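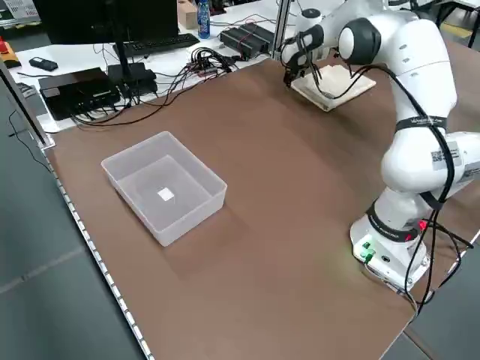
Why is the sea salty?

The sea is salty because rivers have been carrying tiny bits of dissolved rock into it for a very, very long time, and the salt stays there when the water leaves.

Okay, so that's the short version. If you've ever swallowed a big mouthful of ocean by accident (I have, on a beach near Findmont, and I made a face that scared my own dog), you probably want the long version too. Let's start with rain.

Rain tastes fresh, and it hardly has any salt in it at all. But on its way down through the air it picks up a bit of carbon dioxide, the same gas that makes soda fizzy. That makes the rain a tiny bit acidic. Don't worry, it won't hurt you! It's much weaker than lemon juice. Rocks, though, have to sit out in it for thousands and thousands of years, and very slowly the rain nibbles at them and pulls out little bits called minerals. Some of those minerals are what salt is made from.

The rain runs into streams, the streams run into rivers, and the rivers run down to the sea with all those minerals riding along. You can't see them and you mostly can't taste them, which is why we call river water fresh.

So how does water that doesn't taste salty make a sea that does? This is my favorite part. When the sun warms the sea, some of the water turns into an invisible gas called water vapor and floats up into the sky. That's evaporation. The water goes up, but the salt is left behind. Then the vapor cools, turns into clouds, falls as rain, nibbles some more rock, and off we go again. Every trip brings a little more salt down, and it can't fly back up!

Rivers aren't the only helpers. Deep on the ocean floor there are cracks where seawater sneaks down, gets very hot, and comes shooting back out full of minerals from the rocks below. Underwater volcanoes add some as well. 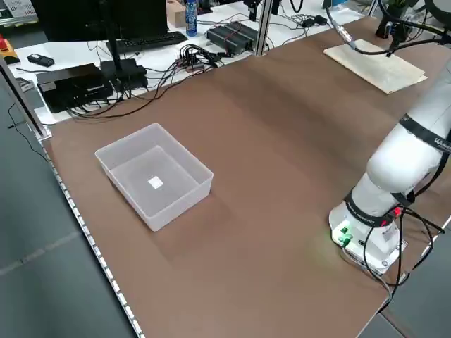 One reader wrote in to ask why fish don't end up salty all the way through, and said their little brother was sure that fish never drink. Well, lots of sea fish do drink! They gulp seawater all day long, and then they push the extra salt back out of their bodies, mostly through their gills. Your body can't do that trick. If you drank seawater, you'd need even more water to get rid of all the salt, and you'd finish up thirstier than when you started. So please don't.

Now, is the sea getting saltier and saltier forever? Not really. Some salt gets taken out too. Sea creatures use some of the minerals to build their shells, and some salty stuff sinks and gets buried in the mud at the bottom. What goes in and what comes out are pretty close to even.

Lakes are a different story. Most lakes have a river flowing out the other end, so the minerals just pass on through. But a few lakes have no way out at all, and the only way water can leave is by evaporating. Those lakes can get even saltier than the ocean, and people float in them like corks.

Want to make a tiny sea of your own? Ask a grown-up to help with the warm water.

You need 300 milliliters of warm water, 4 teaspoons of table salt, a spoon, and a wide, shallow dish.

Stir the salt into the water until you can't see it anymore. Pour a thin layer into the dish, just enough to cover the bottom, and put it on a sunny windowsill. Then leave it alone for five days. Peek all you like, but no poking.

If your kitchen is chilly it may need longer. Once the water is gone, look closely at what's left in the dish. You should find a white crust, and if you have a magnifying glass you might spot crystals shaped like little boxes. Mine grew in a ring all around the rim, and I still haven't scrubbed it off.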